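We use cookies to improve this site. By continuing to browse you accept our cookie policy.

Cornholm Code of Practice

The Cornholm Code of Practice is a voluntary set of rules for recording manual tasks with hand-held grippers, where the recordings are meant for training robots. It was drafted by Sajib Nanayakkara and Kamran Kiani at the Cornholm workshop and is kept by the Nikolaidis group. The current edition is dated 29 March 2025.

Scope

The code covers two-handed work on doors, latches, drawers and locks. Powered arms are left to the older Idley rules. An operator holds one gripper in each hand, and each gripper carries a fiducial marker that must stay in view of the head camera while the jaws are near the workpiece.

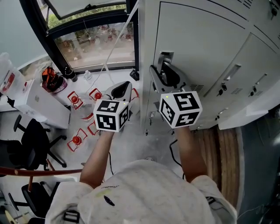

Markers are to be fixed rigidly, kept clean and checked against a printed reference at the start of each session. A marker that has shifted on its mount makes every later recording in that session invalid. Where the tool has an indicator light, the operator reads it before starting and again before putting the tool down.

Contact with fixed furniture

Section 7 deals with latches and other small metal fittings. The jaw is brought up to the fitting slowly and pressed no harder than a bare finger would press. Prying is not allowed. If a latch does not give at the second attempt, the recording is stopped and marked as failed. Failed recordings are kept, and are filed separately from the rest.

Cabinets must stand level. Cables on the floor should be routed clear of the operator's feet, a point on which the first edition was silent. 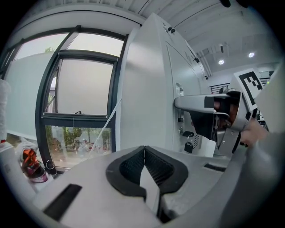

Category: Recording practice

Each recording is reviewed by a person other than the operator. The reviewer notes lost markers, blocked views and any contact outside the task. In the trial at Gukeck, 1,686 recordings were submitted and 1,297 accepted. Most rejections were for lost markers.

See also: Idley rules; Fiducial marker; Teleoperation

Contact | Copyright Nikolaidis | Back to top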